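Subject: Re: [gripper-maint] Finger pads on the Fumard tool, replacement interval
Date: 08/01/2021

Open fingers over the tray station, before the pad change:
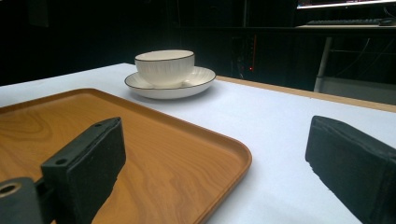 1. Pad condition

The right pad is the one to look at. The edges are frayed and small bits of material stick out along the lower left side. The log gives 1,360 cycles on this set. I would not run it further on glazed cups, where a loose strand under the contact face changes the grip width reading.

2. Quoted message

> The Ugwu notes say to change pads at 17 weeks regardless of
> cycles. At Gusbridge we go by cycles only and have had no
> trouble. Which does Troria follow? Also, do you re-zero after
> changing one pad, or only after a pair?

We follow neither. Inspect every 10 shifts and change on condition. Always change in pairs. A new pad against a worn one puts the closing point off center, and re-zeroing hides that without fixing it.

3. Procedure

Power off the tool and lock the fingers open. Peel the old pad from the back end toward the tip. Clean the metal with alcohol and let it dry. Scrape off any leftover adhesive with a plastic blade — a steel one marks the face.

Cut the new pad slightly long, press it on from the center out, and trim flush. Leave it clamped for 28 minutes with a flat block between the fingers. Then close on the gauge block, zero the width, and repeat the close three times. If the readings do not agree, pull the pads and start over.

4. Test pick

Use the saucer first, then the cup, then the tray rim. The rim is the hardest of the three on fresh foam, so leave it for last. Do not raise the grip force to get through it.

5. Open item

I still need the part number for the thinner foam. The July order came in the wrong thickness and went back.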